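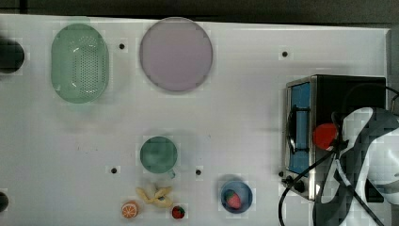
Speaker notes: Color drift in molded tableware
Session 2, 12 slides

Slide 1. Title. Wait for the doors to close. Say that the talk covers pigments in colored plastic and leaves food contact rules to the afternoon session.

Slide 2. Why pale shades are hard. A pale green or a lavender carries very little pigment, so a small dosing error shows up as a visible shift. Dark shades hide the same error. Point to the Wilby curve and let people read the axis labels.

Slide 3. Dosing. Plirnlow ran 1000 parts on one setting and pulled samples at the start, middle and end. Masterbatch feed was by weight. Do not go into the feeder model unless asked.

Slide 4. Heat history. Material that sits in the barrel during a stop comes out yellower. Most of the 117 rejects came right after a stop. Pause here – this is the slide people photograph.

Slide 5. Regrind. Mixing in ground sprues adds a second heat cycle. Kwofie limits regrind for pale shades and has no limit for black.

Slides 6 to 8. Measurement. Same lamp, same backing, same side of the part. Rims read darker than flat areas on some shapes, so fix the spot and write it down. Skip slide 7 if running late.

Slide 9. Festetti trial. Purge before restart, then discard the first shots. Give the cost per restart, then move on.

Slides 10 and 11. Lamp comparison. Store lighting and daylight can disagree on lavender – mention the red component. Define metamerism once, in plain words.

Slide 12. Contact details and questions. Repeat each question into the microphone before answering.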